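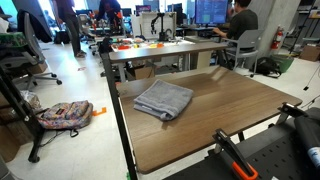
4.1 Preparing the work surface

Enamel signs chip most often during handling, before any fixing is attempted. Clear a table that is longer than the sign half you are working on and check that it stands level. A thick terry towel, folded into a roughly square stack like the gray one on the wooden tabletop, makes a suitable pad under one end of a panel; use a second towel of the same thickness under the other end. Do not use newspaper. Ink transfers to white enamel and is slow to remove.

Note: This section covers flat steel signs with vitreous enamel on both faces, supplied in one or two parts. For curved or flanged signs, see Section 6.

4.2 Checking the parts

The Zillwood wall kit contains:
Upper rail, aluminum
Lower rail, aluminum
Rail screws and wall plugs
Nylon shoulder washers
Brass machine screws with dome nuts
Joining strip (two-part signs only)

The kit carries signs weighing up to 60 lb. For heavier signs, order the Cruickshank rail set, which has its own instructions.

4.3 Fitting the washers

1. Lay the sign face up on the pads. Lift it by the long edges only. Never lift a panel by a corner.

2. Inspect each original fixing hole. Loose rust may be brushed away with a soft nylon brush. Do not drill, file, or ream the hole.

Caution: Enamel is glass. Enlarging a hole with any power tool will start cracks that spread after the sign is hung.

3. Press a nylon shoulder washer into each hole from the front. The shoulder must pass through the steel and stand slightly proud of the back. If a hole is too small for the shoulder, use the flat washers from the Brusport spares pack, one on each side.

4. Insert a brass screw through each washer. Leave the dome nuts off at this stage.

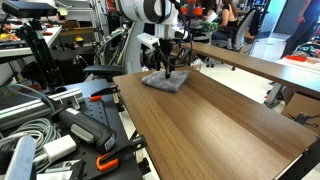 5. For two-part signs, bring the halves together face up and check that the lettering lines up across the joint. Leave a gap of 2 mm between the edges. The edges must not touch, as steel and enamel expand at different rates.

6. Slide the joining strip under the joint and fasten it finger tight. Do not use a wrench on the strip.

4.4 Fixing the rails

1. Mark a level line on the wall at the height of the top row of holes. Old signs are seldom perfectly square, so measure from the holes and ignore the edge.

2. Drill for the upper rail. The first hole must be 100 mm in from the end of the rail. Fit the plugs and screws.

3. Hang the sign on the upper rail with two people, one at each end. Signs in two parts need 3 people, with one supporting the joint.

4. Fit the lower rail behind the bottom row of holes and mark its position. Take the sign down before drilling.

5. Rehang the sign, fit the dome nuts, and turn each one until it meets the washer. Stop there. A bowed panel means the nuts are too tight.

Caution: Do not hang an antique sign over a radiator, stove, or heating vent.

4.5 After hanging

Check the dome nuts again once the sign has been up for a week. Wipe the face with a damp cotton cloth only. Bare steel around old chips may be given a thin coat of clear wax; keep the wax off the sound enamel.

Replacement washers are available from the Citville parts counter. Quote the kit number on the carton label.

Section revised by Alžběta Baláž, June 2023.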